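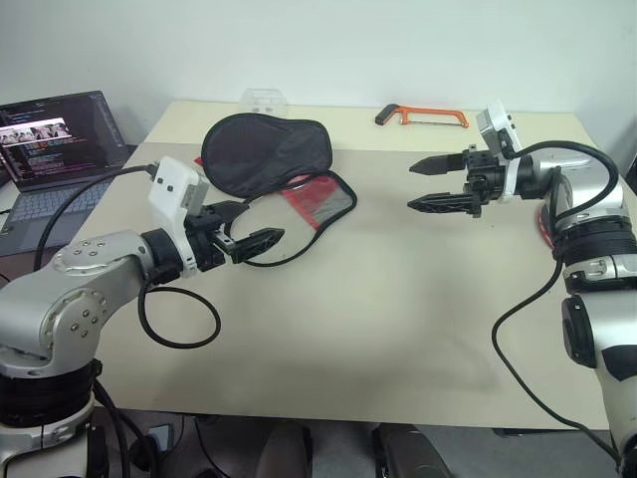
Nostbridge repair cafe, August report. Spent 700 of the grant so far, mostly on rent and the new kettle. Two sessions a month now, turnout up on spring. The cream-colored tabletop is easy to wipe down and the laptop beside it is where bookings go, so no more paper slips. Still owed: the insurance qoute.

Plodutcombe branch not open yet. Keys late. Will need 100 more for shelving, form to folow. Next update when lease is signed.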